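Home | News | Opinion | Business | Letters | Archive | Subscribe

Drirninport counts its jobs badly, and it is about to write a tax rule on the strength of the count

By Judite Barreto

The city council will take up the payroll credit again in February. The draft gives an employer a credit against the local business tax for each position added over a base year. The base year count comes from the city's own employer register. My objection is to the register, and it applies whether or not one likes the credit.
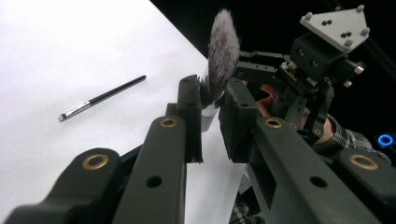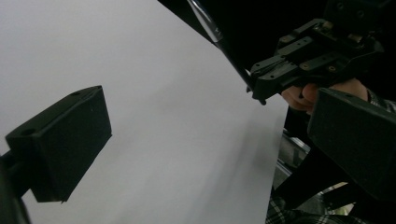 What the register measures

The register lists 963 employers. Each files one form a year, stating the number of people on its payroll on the last working day of the filing period. The form does not ask for hours. It does not ask whether a position is seasonal. A person who works 38 hours a week and a person who works one evening shift are both entered as one.

This is a usable method for some purposes. It tells the city how many payroll relationships exist on a given day. It does not measure how much work is being done, and it can move in the opposite direction. An employer that replaces ten full-time positions with 20 half-time ones has added no labor. On the form it has doubled its headcount, and under the draft rule it would be paid for doing so.

Supporters of the credit answer that few employers would go to that trouble. Gøran Forsberg, who drafted the rule, told the January hearing that scheduling is driven by customers and that a tax credit is too small to change it. That may hold for a restaurant. It is less clear for a warehouse such as Lefèvre, where shifts are planned months ahead and can be cut into any length the software allows. I make no claim that Lefèvre would do this. The point is that the form could not detect it.

The filing date

A count taken on one day picks up whatever is happening on that day. Solla hires for the packing season and lets those workers go when it ends. If its filing period closes in the season, it reports a large staff. If it closes a month later, it reports a small one. Employers may change their filing period with a single notice to the clerk. An employer that set its base year in the slow month and its credit year in the busy one would show growth with no change in the business.

The draft contains no rule against this. Monique Collet raised it in written comments, and the reply was that the clerk would "monitor filings for unusual patterns." The clerk's office has no definition of an unusual pattern and no authority to reject a form that is filled in correctly.

A better base

The fix is dull. The state already collects quarterly wage reports from every employer with a payroll. Those reports carry total hours. Dividing hours by a standard full-time year gives a figure that does not change when shifts are split, and using four quarters removes the problem of the filing date.

Two costs should be admitted. The data arrive late, so credits would be paid later than the draft promises. Small firms would also have to reconcile two sets of records in the first year. Yatziri Bañuelos, who keeps the books for several shops on the Zover side of town, puts that at one long afternoon per client. An exemption for employers with payrolls under 50 would remove most of the burden while leaving the larger claims under the better measure.

Anatole Marchal has argued that the council should pass the rule now and repair the count afterward. I disagree on the order. Once credits have been paid against a headcount, every employer that received one has a reason to defend the headcount. The base should be changed before the first credit is issued, and the February draft should be held until it is.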